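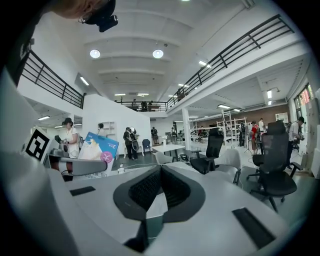 Wrist view, jaws nearly closed, marker board off to the left. Hall busy as usual.

Buy the boring gripper. Thats my whole position after a February of swapping fingers, and I'll die on it.

We ran the Plindero jaws against the Koivisto set. Same bench, same 15 objects, some 2000 grasps. Spec sheets said Koivisto. My hands said Plindero -- wide smooth rims, textured pads, no drama. The Koivisto force sensing is lovely when it works. Needs rezeroing constantly.

And the fisheye. People complain about the curve, then go buy a narrow lens and lose the marker evry time the wrist tips. Keep the wide one. Undistort later, or don't.

Controllers -- Uvix, fine. Next.

Spend the money on spare pads.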